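Print this page | E-mail this page

Milham Home Help: Surfaces and Countertops

Etch marks on a sealed stone tabletop, refinish or leave alone?

mapleridge_87

I have a beige marble table with a polished finish. It was sealed in February with a water-based impregnating sealer. There are now several dull spots where lemon juice and vinegar sat overnight. Water still beads on them. I cleaned with dish soap and then acetone and saw no change. Did the sealer fail, and do I need to strip it before polishing?

dryset

The sealer is fine if water beads. An impregnator sits in the pores and slows staining. It does not stop acid from reacting with calcite at the surface. What you have is etching, so stripping is unnecessary.

For light etching, use a marble polishing powder with a damp white pad at low speed. Keep the slurry wet. Work past the edge of each spot, rinse, dry, and check under a low side light.
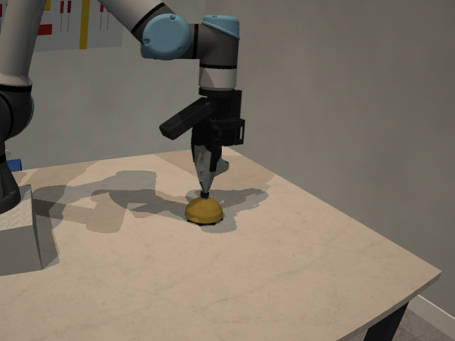
If you can feel the spot with a fingernail, powder alone will not level it. Start with a 395 resin pad, go through the finer grits in order, then finish with powder. Do not skip grits. Reseal after 2 days of drying.

Try one spot near a corner first. Some pale stones sold as marble are dolomitic and take the powder more slowly.

tilefloor_manari

just use baking soda paste, worked on mine

dryset

Baking soda is a poultice ingredient for stains. It will not restore gloss on an etch.

kettlehole

Check that it is stone at all. Resin-based tops can look the same and will haze under polishing powder. Put a drop of vinegar on the underside. Calcite marble fizzes, resin does not.

Contact us | Copyright Milham Home Help | Back to top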